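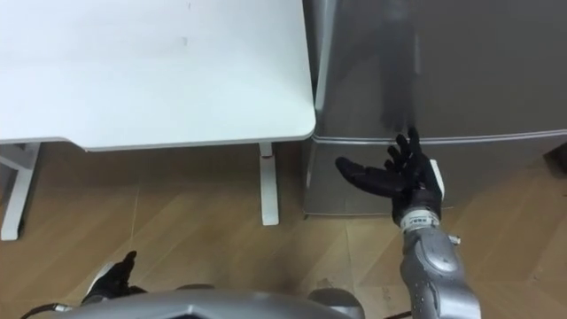
Nandini Kurup wrote on my first draft: you keep saying people waste food because they're lazy, but where in your log does it show that? Did you ask anyone?

Fair point, and I hadn't. So this version of the report has a proper bit on asking people, and the word "lazy" is gone.

## What I wanted to find out

My question was whether putting a name and a date on food in a shared fridge makes any difference to whether it gets eaten. I live in Dostura, where everybody on the landing shares one kitchen, and by July I was properly fed up with finding furry hummus at the back of the shelf (some of it mine, I admit).

## How I did it

For seven weeks I wrote down every item that went into the fridge and what became of it – eaten, given away, binned or vanished. I started out using Hidik, a list app my cousin likes, but it kept sorting things by colour and I lost a whole evening to it, so I went back to a notebook on a string. Milk counted as one item per carton. Anything split between two people was still one item. Leftovers were the real headache, as a pan of Pinda curry from the takeaway could turn into three tubs overnight!

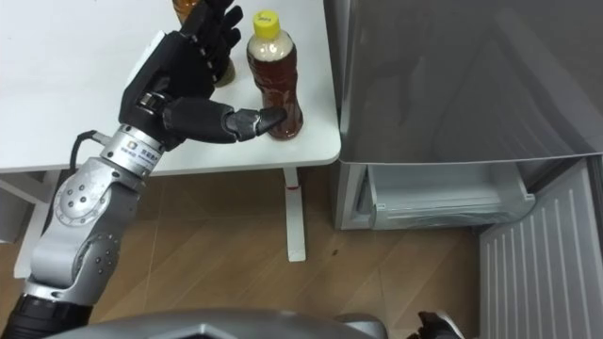
*Fig. 2. Plastic drink bottle, upright on the table.*

## What I got

The log ended up with 238 items. I know what happened to 229 of them, and the other nine I just lost track of, mostly over the long weekend when I went home and the notebook fell behind the toaster. Of the full 238, 157 had no name or date on them at all, which was more than I expected, considering there's a marker pen tied to the door.

Labelled food did get eaten more often. The gap was biggest for cooked leftovers and pretty small for things like cheese, which people seem to recognise as theirs whatever it's wrapped in. When I asked around, the answer I heard most was that folk left unlabelled tubs alone out of politeness. They weren't sure whose it was, so it sat there until it smelled.
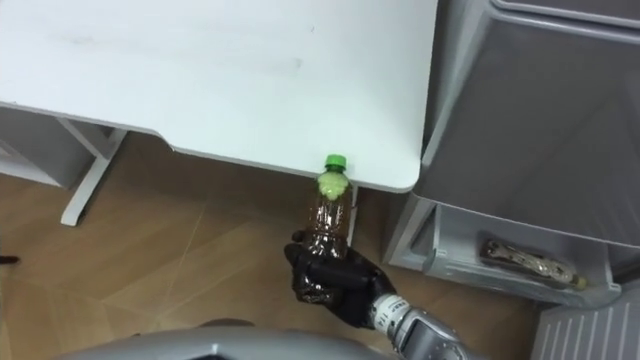 Drinks nearly wrecked my categories. I'd planned to leave them out, then changed my mind in week two and had to go back and add them from memory, so please treat those early entries with caution. Part of the trouble is that a drink doesn't stay put. A small plastic bottle like the one by the rounded corner of the desk could be in the fridge at breakfast, on a desk by noon and back in the fridge at night, and I'd have to decide if that was one item or two. I went with one. Iyer, the other landing, did their own count and went with two, so our drinks numbers can't be compared.

## If I did it again

I'd log twice a day, at 8 am and 8 pm, and get someone else to cover when I'm away. I'd also try sticky labels in place of the marker, which won't write on anything damp. The notebook pages are scanned in the appendix, curry stains and all.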